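Kitchen Operators > Equipment > Refrigeration > Troubleshooting Logs

Prep table cooler won't hold temp at lunch: my full log

6 min read

Okay, so this is the cleaned-up version of the notes I kept on my phone while our prep table cooler was driving me up the wall. I run a small noodle and rice bowl place, one line, one prep table, and the prep table is a Duvance two-door with the rail on top. I opened a ticket with Skelley (they sold it to us and they handle the service calls) and they asked me to write down everything I saw. I got a bit carried away.

TICKET SUMMARY
Unit: Duvance two-door prep table, top rail
Problem: rail pans go warm during lunch, cabinet below reads fine
Status: closed

Entry 1, Sunday

First noticed it halfway through lunch. The display on the front said 38, which is right where I keep it, but the sliced cucumber felt wrong when I grabbed a handful. Stuck my probe thermometer in the pan and got 47. Tried the bean sprouts next to it, 46. Opened the door underneath and the tofu down there was at 38, just like the display said. So the bottom was happy and the top wasn't!

Tossed what was in the rail (ouch), filled fresh pans from the walk-in and got through the day by swapping them out every hour. Opened the ticket that night.

Entry 2

Skelley wrote back first thing with the usual list. Is it plugged straight into the wall? Yes. Are the doors closing all the way? Yes, I did the dollar bill test on both gaskets and the bill dragged everywhere except the bottom corner of the left door, where it slid a little. Is the condenser coil clean? Well. I thought it was. I pulled the lower grille and there was a gray felt blanket on the thing, flour and grease and who knows what. I'd cleaned it in June, I swear.

Vacuumed it, brushed it with a soft brush going the same direction as the fins, vacuumed again. The compressor got noticeably quieter after that. Rail at opening: 39. Rail at the end of lunch: 45. Better, still not good enough to serve from.

Entry 3

They asked me to send the room temperature next to the table during service, so I hung a cheap thermometer from the ticket rail. It got up to 92 on the wok side. I hadn't thought about that at all. When we first set up the line the range was farther down, and then we moved it closer so one person could work both. The manual I have says the table is meant for a room of 86 or less. So we were asking a lot of it.

I can't move the range back without moving the gas line, and I'm not paying for that. What I could do was turn the makeup air on before we lit the burners (we'd been forgetting, pretty much daily) and slide the table down to leave a gap. Topped out at 85 the next day. Rail at the end of lunch: 43. Getting somewhere!
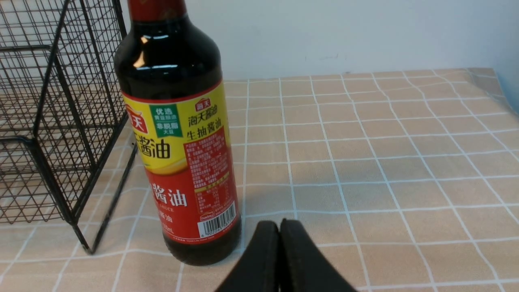 Next thing Skelley wanted was a list of everything living in the rail and how full each pan was. Fair question, and a slightly embarrassing one once I started typing it out. I had pans heaped way over the fill line at the busy end, and the heaped part just sits up in the warm air where the cold can't reach it. I also had sauces up there that could easily go someplace else, and every one of them was hogging a slot. The everyday light soy, the Haday with the yellow and red label, got poured into a squeeze bottle and moved to the dry shelf over the pass, with the lid on, and it gets finished fast enough in our place that I'm fine with that. Chili oil stayed put, our house one has fresh garlic in it and that has to be cold. Taking the sauces out meant I could spread the vegetables over more pans and keep them all below the line.

Rail at the end of lunch: 42. So close I could scream.

Entry 4

A tech came out in the afternoon, between rushes, and I'm glad I'd written all this down because it saved a lot of poking around. The first thing we did was empty the rail completely and look down into it with a flashlight. There are 2 small fans that push cold air up from the cabinet and under the pans. One was spinning like it should. The other one was twitching. It would start, stop, sort of shiver, then start again.

So that explained the weird split between the top and the bottom. The cabinet sensor sits low down, and it was perfectly satisfied while half the rail was getting barely any air. The display never had a clue.

The replacement fan motor is made by Rissanen and the truck didn't have one, so we had to wait for the part. In the meantime I ran only the good end of the rail and kept the lid shut whenever we weren't building a bowl. Slow, annoying, but the food stayed at 40.

Entry 5

Fan in. The visit was short, the panel came off and went back on in less time than it takes me to do the rice. The left door gasket got swapped too (the corner that failed the dollar bill test). Rail readings after a full lunch, both ends: 38 and 39. I checked it again at 4 p.m. and got the same. Did a little dance by the dish pit.

What it cost me: 600 for the motor, gasket and labor, plus the food I threw out on day one, which I haven't had the heart to add up.

What I do now:

Coil gets brushed every other week, and there's a reminder on the closing sheet.
Probe goes in a pan at each end of the rail before lunch and after. The front display doesn't count.
Makeup air on before the burners.
No heaping. I put a strip of tape on the wall with a line drawn on it for the new folks.

Ticket closed by Skelley after three good days of readings. I asked them to leave the notes attached in case the second fan goes the same way.

Comments

cornmont_cafe: Same table, same problem, and mine was also the fan! We're over by the Cornmont exit and had been blaming the gasket for weeks. Going to go pull my pans out right now.

lunchcounterlife: Put a piece of ribbon on a skewer and hold it over the rail with the pans out. If it doesn't flutter at one end, there's your bad fan. No flashlight needed.

eggroll29: Did they charge you for the trip twice, since they had to come back with the part?

Reply from author: Just the once. I did ask before they left the first time, and I'd tell anybody to do the same.

wokside: 92 by the table is nothing, you should feel my line in summer. Good tip about the makeup air though, we forget it too.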